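Subject: Re: Wulovura finger kit – worth it for harness and panel work?
List: shop-automation

Replying below the quote.

> We're pricing up the Wulovura finger kit for our second arm.
> The job is cable ties and mounts on extrusion frames, same
> as a few of you do. The Plusetora set quotes cheaper but you
> only get flat pads. Has anyone put real hours on the Wulovura
> fingers? Mainly want to know whether they hold up, whether they
> fit a Drultar body without an adapter, and what support is like.

We've had a set on since June, on a Drultar body, so I can answer most of that.

Fit first. They bolt straight on, but the screws in the kit are 2 mm too long for our version of the body and bottom out before they clamp. We swapped them for shorter ones from the drawer. Wulovura told us the later kits ship with both lengths. Ask before you order.

The kit was $416 plus freight. A spare pair of fingers is $320, which I think is steep for moulded plastic, and it's the main mark against it. Plusetora will sell you single pads for far less. We ran those for a while on the same job and they were fine on plain bar, but the tie mounts kept getting nudged along the slot when the fingers closed. The stepped inner edge on the Wulovura ones gives you some room beside the profile, and we've had far fewer mounts out of position.

Wear: they scuff early and then seem to settle down. I haven't had a finger crack. The creases between the facets collect swarf and offcuts, so we brush them out at the start of each shift.

Programming is the part I'd budget for. The supplied grasp presets are no use on extrusion and we ended up teaching 12 positions by hand, then running them through the Lý plug-in to get the approach angles sorted. Allow a full day for that, more if your frames vary. The plug-in is a separate licence and the quote doesn't make this very clear.

Wrist camera view from our cell, with the fingers either side of an upright: 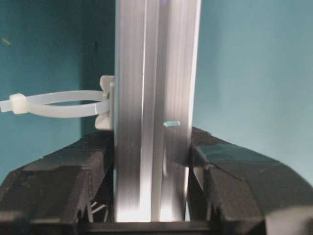
Wulovura fingers at an aluminium extrusion, cable tie mount and looped tie on the left side.

Note how close the loop sits to the left finger. If you leave your ties open like that, bring the arm in square to the face and set the approach height off the mount. Bright metal is also a nuisance for the camera. We turned the exposure down and moved one lamp, and detection of the slot got a lot steadier.

Support has been slow by email and good by phone. Their line opens at 7 am Eastern and I've always had somebody who knew the product.

I'd buy the kit again for tie and mount work. For plain bar handling I'd stay with the Plusetora pads and keep the money. I can post our position table if it's any use, but it's for 40-series profile only and you'd have to redo the offsets for anything else.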